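Spent part of February on the Kirkegaard portable, the typewriter the design books keep crediting to the wrong office. Notes follow.

The usual story has one consultant drawing the whole machine at Pinditz. The drawings don't support it. The case and carrying handle are his. The keyboard, ribbon covers and carriage lever came from the in-house drafting room.

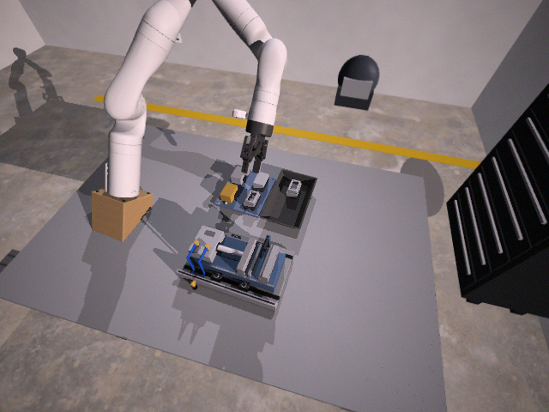

The drafting room numbered its sheets in one series. I have seen 81 of them. Only 5 carry the consultant's stamp, and all of those show the case.

The stamp matters for dating too. It was changed when the firm moved its tooling to Urkport, so anything with the old stamp predates the steel molds.

Later catalogs flattened this. The Tumavside exhibition booklet lists one name for the whole machine, and most auction listings copy the booklet word for word, including its wrong case width. 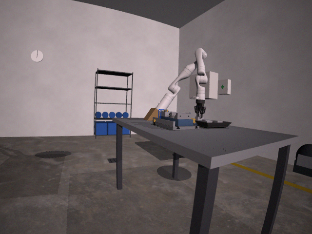 How do you tell an early case from a late one?
Look at the hinge. Early cases have a separate pin through two lugs; late ones have a molded strip that snaps into the lid.

Serial numbers are less useful. The first run was over 400 machines, but numbering restarted after the move – two machines can share a number and have different hinges.
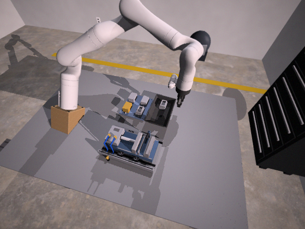

The color names are also unreliable. Sheet 109 calls the standard finish "light clay," the price list calls it "sand," and the paint order gives a code with no name. I use the code.

Next I want to compare the key profiles. The drafting room drew two, and I have only found one in production.

Posted Mar 6, 2021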